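The Cable Table at Milbridge
Dec 12, 2019
By Ilir Stojanovska

I keep here some pictures of our table for sorting cables and small network things. The top is dark gray with light veins, and I like it very much.

A flat black device, two loose gray cables and a long red one. The glove with green trim stays on the left, near the plant.
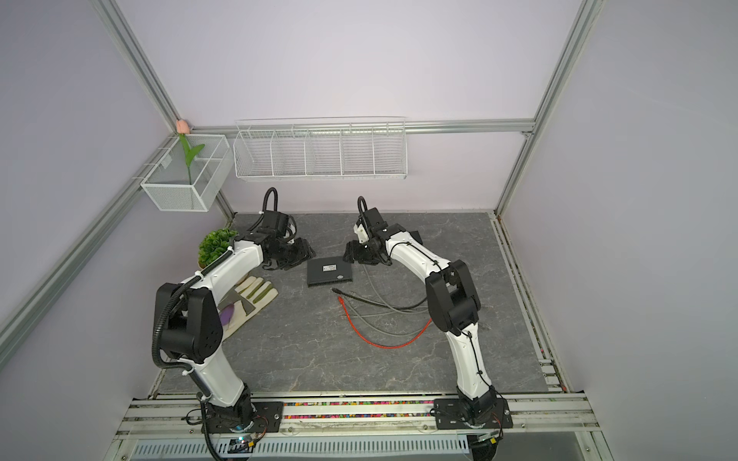

The wall side

We hung the rack in October. It is good for short cables.

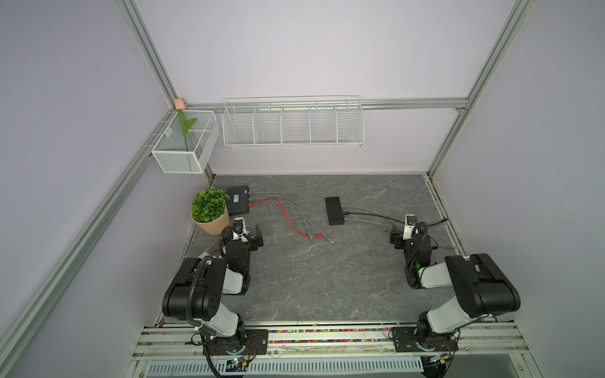

White wire rack with five open compartments, and the tulip in its basket.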